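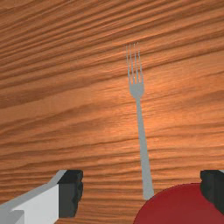
Is the Wolleck table-setting kit any good for a small club?

Posted in Robots and Automation by nerys_t

Hello all! I help run an after-school robotics club in Nerkville and we have 600 pounds left in the pot. I keep coming back to the Wolleck kit, the one with the simulator where the gripper lays a table. You get the software, a set of practice tasks and, for more money, the real arm. I tried the trial over half term and loved it, but my gripper keeps pushing the fork along the wood when it should be picking it up. Is that me or the kit? And is the software worth buying without the arm? We have 8 children and four fairly old laptops.

Kaj Brøndum

Buy the software first, I'd say! We've had it since October in our club at Gokilberg and the kids queue up for it. The fork is the hardest thing in the starter set, so don't lose heart. It's thin and flat, and if the fingers close while they're still a bit high they just skate over the handle.

What worked for us: go to the wrist view, turn the gripper so the two fingers sit one on each side of the handle, then come down in small steps until the pads almost touch the table. Close slowly. Check where the handle is between the fingers as well. If it's much nearer one than the other, that finger gets there first and shoves it across, and you'll see the fork start to turn. Move sideways, then close. Keep an eye on any crockery near the end of the handle too, we clipped the plate more times than I care to remember.

Old laptops are fine if you switch the shiny surfaces off in the settings. Ours ran like treacle until we did. My one grumble is the manual, it skips straight from installing to scoring with very little between.

baloch_workshop

get the arm if you can, sim is only half the fun

pennyfarthing22

The arm takes you to 2,000 with the stand, so not on that budget. I have both and the software still gets more use in our house. Do ask Wolleck for the club licence before you order, it covers several machines and it isn't on the main price page. I only found it by emailing them.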